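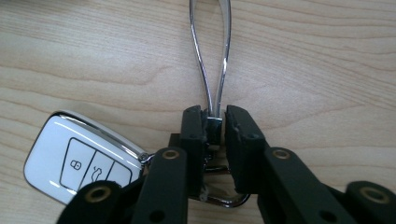
Can a machine do the household chores yet? Some of them, slowly, and usually with a person close by to finish the job.

That is the short version of a trial run by Gomari, a small automation firm that spent the winter and autumn testing a two-armed machine on everyday jobs in homes and in one shop. The firm released its results on 2025-09-09.

The machine was given 22 chores. They included folding tea towels, wiping a bench, loading a dishwasher, sorting cutlery, picking up keys and putting them in a bowl, and restocking a low shelf. Over the length of the trial it made 1324 attempts. A chore counted as done only if no one touched the machine or the objects from start to finish.

By that measure it could be trusted with 10 of the 22. Wiping a flat bench was the best of them, followed by moving cups from a rack to a cupboard. Fitted sheets were dropped from the program in June after the machine failed to find a corner in two weeks of trying.

Print this article
E-mail this article

Theresia Egger, who managed the trial, said small metal and plastic items had taken up more of her time than anything large.

"People expect the heavy jobs to be the problem," she said. "A full washing basket is fine. It has handles, and it stays the same shape when you lift it. A set of keys doesn't. You pick up one part and the rest swings, and now the thing in your hand is a different shape from the thing you planned for."

Shiny surfaces were also a difficulty, she said. Chrome and glass throw light back at the cameras, and the machine would sometimes close its fingers short of the object or past it. The team got better results by having people do the same chores first with hand-held grippers, and using the recordings to train the machine. Key handling improved after that but did not make the list of 10.

The shop-floor part of the trial took place at Widmer, a hardware and homewares store, after closing time. There the machine restocked boxed goods from a trolley and returned stray items to their shelves. It managed the boxes well. Items on hooks were harder, and blister packs that had stuck together had to be separated by staff.

Speed remains the main complaint. Emptying a dishwasher took the machine 47 minutes on its best run – a job most adults finish before the kettle boils. Gomari says it did not try to make the machine fast and kept the arms slow on purpose, as there were children in several of the homes.

Ciltum, which rents cleaning equipment to offices and motels, paid for part of the work and has asked for a second round limited to bathrooms and kitchens. A rival firm, Pruvon, is running its own tests on laundry and has not published any figures.

Households in the trial were asked at the end whether they would keep the machine if it were free. Most said they would, though several wanted it for one chore only. One family had stopped using it in the evenings because of the noise from its cooling fan, and another had run out of room to park it.

Egger said she would not put a date on a machine that could be left alone in a house.

"Left alone with a bench and a cloth, I'd say now," she said. "Left alone with what comes out of somebody's pockets at the end of the day – no, not yet. We still have a person in the room for that."

The second round is due to begin once the arms have been fitted with softer fingertips. Gomari is looking for homes with a dishwasher, a level floor and a doorway wide enough for the base. Households taking part will be paid for their time, and the firm will cover any breakages.

Print this article
E-mail this article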